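The kitchen club that teaches a robot to pour

By Jytte Ketilsson

I had been told to come at four, when the school day ends at Cletdale, and to wear shoes I didn't mind getting flour on. I arrived early, as I always do, and was put to work at once by a girl of fifteen who needed somebody to hold the other end of a tape measure. That was my introduction to the cookery robotics club, and I have to say it set the tone rather nicely for everything that followed.

The club began two years ago with one teacher, Danish Minhas, and a question he had been turning over since his own student days: why do school robots so often push balls around a mat, when most of us would far sooner have one that could help get the supper on? He teaches food and nutrition in the mornings and a bit of computing after lunch (it is that sort of school), and he had the notion that the two might be brought together. Twenty pupils came to the first meeting in September. Some of them, he admits cheerfully, had only come for the biscuits.
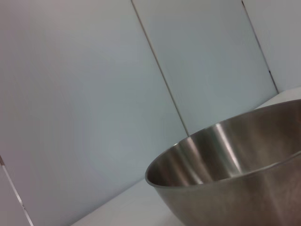 They settled early on pouring as their first proper task, and the arguments over it were still going strong when I sat down among them. Pouring sounds like nothing at all. You and I do it half asleep with the breakfast cereal. But you have to take hold of a cup without squashing it, carry it level, stop in the right spot and tip it at a speed that doesn't send everything over the side, and each of those steps has had its own champion in the club and its own page after page of notes.

Na-rae Son keeps most of the notes. She is in her last year and has a lovely dry way of writing up a bad afternoon ("Cup fine. Table less so."). The rule is 30 tries before anybody may change a setting, however much they are itching to, and she enforces it with a firmness I wouldn't care to test. Her friend Zlata Derkach looks after the program that guides the arm, which the pupils have named Dogar, after a sea captain in a comic they all read and which I'm told I must read too. 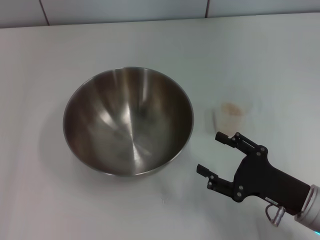
Photograph: Cletdale School cookery robotics club

I asked Zlata what she had found hardest and she thought about it for so long that I wondered whether she'd heard me. "Clear cups," she said at last. "And shiny bowls. It's everything you'd have in a normal kitchen, really." Mr Minhas offered at one point to buy coloured ones, and was voted down. If it was going to be a kitchen robot, they said, it could jolly well learn to manage with kitchen things.

The next date in the diary is the Cumano Cup, a contest for school teams at which each robot has 60 seconds to fill a bowl from a cup, with marks taken off for spills. Last year the club came home with no prize and a great deal of semolina in the minibus. Pentti Heiskanen, one of the judges, remembers them fondly all the same, and told me on the telephone that theirs was the only team to bring its own dustpan.

They would like to go on to stirring after that, and there is talk of pancakes, although the younger ones talk about pancakes whatever the subject is. I stayed until the cleaner wanted the room, and went home with flour on both shoes.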